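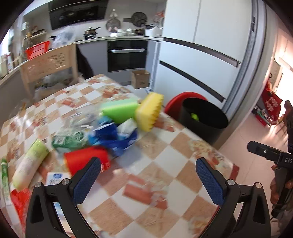

Denden Home Services
Household Task Operator (hand-held grippers)
Full time and part time, 12 openings
Apply by 6 Dec 2023

Denden cleans and looks after apartments. We have done it with people, mops and vans for a long time, and most of our work is still done that way. In May we started a second line of work with our partner Druvik, which is building robots for kitchen cleanup. Druvik needs to see how ordinary chores are done by someone who knows how to do them. Our operators do those chores in real kitchens using a pair of hand-held grippers, one in each hand, and the recordings are used to train the robots.

We are hiring for this second line now. Current Denden cleaners may apply and will be considered first. Outside applicants are welcome and do not need a technical background.

What the job is

You work in furnished kitchens, standing for most of the shift. A typical task is clearing a table that has been left in a mess: picking up wrappers, bags, cups, sponges and boxes, deciding what is trash and what stays, putting the trash in the bin and the rest where it belongs. Other tasks include unloading groceries, folding towels, putting lids on pots and wiping counters.

Each task is repeated many times with the objects in different places. You set up the mess, clear it, set it up again and clear it again. Some people find this restful and some can't stand it by the second day. Please think about which one you are before applying.

You do everything through the grippers. Two fingers can't do what a hand does, and it takes practice to pick up a flat wrapper or get hold of a bag by its handles. If you drop something, you pick it up and carry on. Recordings with drops in them are kept and labeled. Don't hide them and don't rush to make up for them.

Sessions last 90 minutes, followed by a paid break away from the kitchen. Nobody does more than three sessions in a shift. We set that limit after the first crew reported sore thumbs and wrists, and it applies to everyone, including people who say they feel fine. 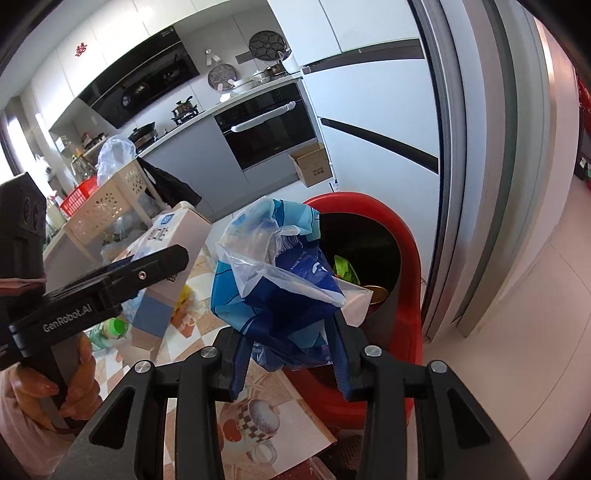 Plastic bags take the longest to learn. They change shape every time you touch them, they stick to each other, and they catch on the edge of the bin. New operators spend most of their first week on bags and other soft packaging, and only after that move on to mixed tables. Your trainer will work next to you and will go through your recordings with you at the end of each shift.

A normal shift

You arrive, sign out a pair of grippers and check that the fingers open and close fully, the pads are clean and the screws are tight. You read the task sheet. The sheet gives the goal and leaves the order of steps up to you, because Druvik wants to see different ways of doing the same chore. You do your sessions, write a short note after each one, and leave the kitchen clean at the end. Notes can be as plain as "bag ripped, used second bag." They can be written or spoken.

What will change for our cleaning staff

We have been asked this at every staff meeting, so the answer goes in the ad as well.

No cleaning job at Denden has been cut because of this project. We have a written agreement with our 26 apartment cleaners that none will be cut while the Druvik contract runs, and that anyone who moves over to operator work can go back to a cleaning route within 12 months at the same pay grade. We can't promise what the trade will look like after that. If the robots work well, some of the clearing and sorting that takes up the first part of a visit may be done before a cleaner comes in. The cleaner would then have more bathrooms, floors and windows in a shift, and less picking up. Some of our staff like that idea. Others have pointed out that picking up is the easiest part of the day on the back and knees, and that taking it away makes the rest heavier. They have a point, and route times will be reviewed together with staff before any robot is used on a paid visit.

Operator work has changed things too. Cleaners who used to work alone now work in pairs and talk through how they do things. Nii Bawa cleaned apartments for us before he became our lead trainer, and most of the task sheets are based on how he and his old route crew work. Operators can refuse a task sheet they think is unsafe or badly written. It goes back to Nii and is fixed before anyone is asked to do it again.

Pay and hours

Operators are paid one grade above apartment cleaners. Training is paid at the full rate from the first day. There is no piece rate and no bonus for the number of recordings, and we do not rank operators against each other. Full-time shifts run mornings or afternoons. Part-time operators choose fixed days. Travel between kitchens counts as work time.

Privacy

The cameras are on the grippers and mostly record the table, the objects and your hands. They can also pick up parts of the room and of the person working beside you. Your name is not stored with the recordings. You can ask for a session to be deleted up to the end of the next working day without giving a reason. Recordings are not used to judge your work for pay or discipline.

What we need from you

You are 18 or older and can stand, bend and use both hands for a session at a time.
You can follow a task sheet in everyday English.
You are patient with repeated work.
You can tell us when something hurts or isn't working.

Experience in cleaning, kitchens, laundry, elder care or warehouse packing is useful. Left-handed people are especially encouraged to apply, as we have only one on the crew.

If you have had a wrist, thumb or shoulder injury, you can still apply. Tell us and we will arrange a longer trial with shorter sessions.

How to apply

Send a short message to Leopold Lanz in the Denden staff office with your name, the hours you want and a few lines about work you have done with your hands. A resume is fine but not required. Current staff can tell their route supervisor and skip the message.

Everyone we invite comes in for one paid trial session with the grippers. You will clear a table, take a break, and clear it again. Afterward you can ask Nii anything about the job, and you have until the end of that week to tell us if you want it.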